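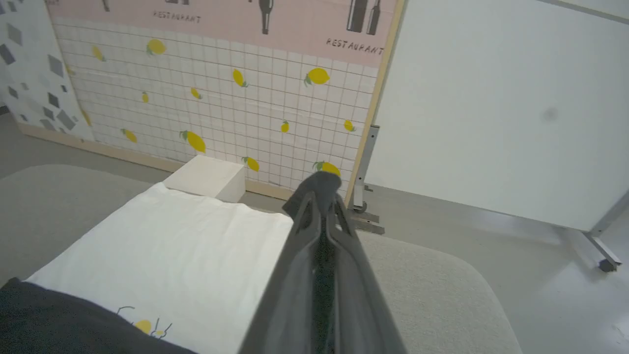 Does a collaborative robot arm still need its own risk assessment if the arm itself comes certified?

Every setup needs its own assessment, certified arm or not. The paperwork that comes with the arm covers the arm. Once you bolt on a gripper, hand it a part and put it next to people, you have a different machine as far as risk goes, and whoever puts that machine together has to look at it as a whole.

Asked by Moushumi Miah, December 21, 2024

Longer version of my question, because the short one got moved up top by the moderators. We're a small shop and we're buying one arm with a two-finger gripper to move folded textiles and light boxes from a table to a bin. The reseller, Prusberg, says the arm is "collaborative by design" and that a fence would be a waste of money. Their quote has a line reading "safety documentation included" and when I asked for it I got a PDF of the arm's certificate and a brochure. The brochure has a lot of smiling in it.

I'm not against robots. I've been told "no guarding needed" before, about a packing machine, and we ended up guarding it. What am I supposed to have in writing before anyone works next to this thing? And does slow speed get me out of most of it, as the sales guy suggests?

2 answers

Tharindu Bepari
Accepted answer

Your instinct is fine. "Collaborative" describes a way of using a robot. The arm can have force limiting and good brakes and still be set up badly. If it's holding a knife, it's a knife on an arm.

The standards people will throw at you are ISO 10218, which has one part for the robot and one for the finished system, and ISO/TS 15066, which deals with contact between people and collaborative robots. Your reseller's certificate almost surely talks about the first part only. Ask which one, and ask them to put their answer in an email. In the US you'll also hear about R15.06, which is the national version of 10218. OSHA doesn't have a rule written just for robots, but the general duty to keep a workplace safe still applies, and so do the machine guarding and lockout rules. Get the current editions, by the way. I keep seeing quotes that cite old ones.

What I'd want in a folder before startup:

A list of tasks, including the dull ones. Loading, clearing a jam, wiping down, changing fingers. People get hurt clearing jams far more than standing and watching.

For each task, where hands and heads could be, and what could pinch or hit them. Pay attention to the gap between the fingers and the space between the gripper and the tabletop. A hand trapped against a table can't move away the way a hand in open air can, and the limits in 15066 treat those two cases differently.

What you did about each item, who checked it, and the safety settings as installed. We had a cell where the settings printout ran 31 pages and the one that mattered, the speed limit in the shared zone, had been changed after it was printed. So lock the settings with a password and write down who has it.

Contact measurements if you're relying on force limiting. Measured on your cell, with your gripper and your part. Prusberg may say it's been simulated. I'd still pay for the measurement.

On slow speed: it helps, and it is not a pass. A slow arm will still squeeze. It also tends to get sped up by March when somebody notices the cycle time. If the assessment was done slow, any speed increase means going back to it. Same goes for a new gripper, a heavier part or moving the table.

One more thing on soft goods. Cloth drapes and catches, and people reach in to straighten it without thinking. I would assume they will and plan for it.

Comment from Moushumi Miah: Thanks. I asked which part the certificate covers and the reply was that their "technical team will circle back." The table has padded edges, they brought that up twice. Does that count for anything?

Comment from Tharindu Bepari: Some. Padding spreads a load out. I wouldn't take credit for it unless it was there when the forces were measured, and then you have to replace it when it wears.

Nuwan Sheikh

We have run one for 4 years with no fence and no problems. Ours came from Gremon and they did a walkthrough, took an afternoon. People overthink this. Just set it slow and tell everyone not to lean in. Paid 1120 for a floor scanner that we ended up turning off because it kept stopping the arm.

Comment from Mitali Roy: Please don't turn off a safety scanner and then recommend the setup. If it stops the arm, somebody was in the zone or the zone is drawn wrong. Both need fixing. "No problems" with one machine doesn't tell anyone much.

Comment from Nuwan Sheikh: It was tripping on a cart. But ok, I see the point, I'll ask them to redraw it.

Comment from Mitali Roy: Then the cart goes in the assessment too. Do you have a written one from that walkthrough?

Comment from Nuwan Sheikh: I have a sign-off sheet – would have to look.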